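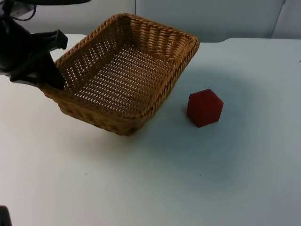 Imprimer cet article | Envoyer à un ami par e-mail

J'avais préparé deux pages de questions, et je n'en ai posé que 3. Kaede Yokoyama parle vite, revient en arrière, s'excuse, repart (elle a commencé par me demander ce que je lisais, moi, et on a perdu un bon quart d'heure là-dessus). Son troisième polar, L'Horloger de Clikermont, vient de paraître, et je l'ai avalé en deux soirées, au point de rater mon arrêt de tram.

Pour ceux qui n'ont pas suivi : Clikermont est une petite ville thermale, hors saison, avec un casino fermé et un horloger retrouvé mort dans son arrière-boutique. Toutes les pendules marquent une heure différente. L'inspecteur Trokell, que les lecteurs des deux premiers connaissent bien, arrive avec un rhume carabiné et ne le perdra pas avant la page 172. Je lui ai tout de suite parlé de ce rhume, évidemment !

« Ah, le rhume ! Mon éditeur voulait l'enlever. Il trouvait que ça ralentissait tout. Mais un enquêteur qui n'a plus d'odorat, dans une maison où il y a eu une fuite de gaz, c'est quand même pratique pour l'assassin, non ? » Elle rit, puis s'inquiète : « Vous n'allez pas l'écrire, ça ? » Je l'écris, la fuite de gaz est au chapitre deux, rassurez-vous.

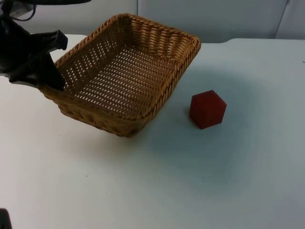
Lyon, 20 mars 2023. Propos recueillis par Renji Oshima

Elle vient ici deux fois par an, pour voir sa sœur et pour relire ses épreuves loin de chez elle. « À la maison, je corrige en faisant autre chose. Je mets une lessive, je réponds au téléphone, et je laisse passer un personnage qui change de prénom en route. Dans le deuxième, la concierge s'appelait Odile puis Odette. J'ai reçu des lettres ! »

Je voulais surtout savoir comment elle construit ses intrigues, car celle-ci est d'une précision diabolique. Est-ce qu'elle connaît le coupable dès le départ ?

« Non. Enfin, je crois le connaître, et je me trompe. Pour Clikermont, pendant 81 pages, c'était la veuve. J'avais tout : le mobile, la clé, le mensonge sur le train. Et puis j'ai écrit la scène où elle fait visiter la boutique à Trokell, et elle m'a paru tellement soulagée qu'on s'occupe enfin des pendules que je n'y ai plus cru du tout. J'ai gardé le mensonge sur le train, il fallait bien lui trouver une autre raison. »

Cette autre raison, c'est pour moi la plus belle idée du livre, et je ne la dirai pas. Sachez juste qu'elle tient en une lettre, que cette lettre est sous vos yeux très tôt, et que je suis passé à côté comme un débutant.

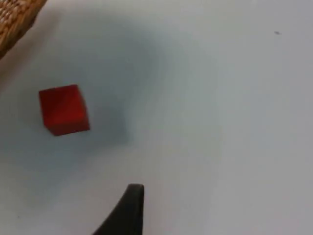
Je lui ai aussi avoué que j'avais soupçonné le docteur Nomura du début à la fin. Trop poli, trop disponible, toujours un parapluie à prêter. Elle était ravie.

« Tout le monde soupçonne Nomura ! Ma sœur aussi. Je l'ai écrit exprès un peu trop aimable, et après j'ai eu des remords, parce que c'est le seul type bien du roman. Il soigne les gens gratuitement, il nourrit le chat du mort, et deux lecteurs sur trois veulent le voir en prison. »

Le chat s'appelle Roleo. C'est lui qui fait tomber la fameuse boîte à ressorts, et j'ai eu un petit doute sur cette scène, je le lui ai dit (gentiment). Un chat providentiel, n'est-ce pas un peu facile ? Elle a réfléchi, a remué son café déjà remué. « C'est facile, oui. J'avais une version où la boîte était découverte par un stagiaire de la police scientifique. Quatre pages d'explications techniques. Le chat, c'est deux lignes. Je préfère qu'on me reproche le chat. »

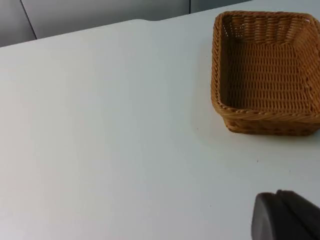
Sur les indices, Kaede Yokoyama a des principes assez stricts. Elle ne triche pas, dit-elle, et elle déteste les romans où l'assassin sort d'un placard au dernier chapitre. Son truc consiste à montrer l'objet important en pleine lumière, au milieu d'une phrase qui parle d'autre chose. Prenez une grande table blanche, toute lisse, comme celle de la photo : l'œil glisse dessus et file vers le fond, et il faut s'y reprendre pour remarquer le petit décrochement au milieu du bord. « C'est ça que je cherche ! Le lecteur l'a vu, il ne peut pas dire le contraire, mais il pensait déjà à la suite. » J'ai relu le premier chapitre dans le train du retour, et la lettre y est, bien en évidence.

Et le prochain ? Elle en a écrit 200 pages et en a déjà jeté la moitié. Trokell sera guéri, il prendra des vacances, il y aura un ferry en panne. Sortie prévue en octobre si la fin veut bien venir. « Pour l'instant, c'est encore la veuve. Pas la même, une autre. Mais je commence à avoir des doutes. »

Nous utilisons des cookies pour mesurer l'audience de ce site. Accepter | Refuser | En savoir plus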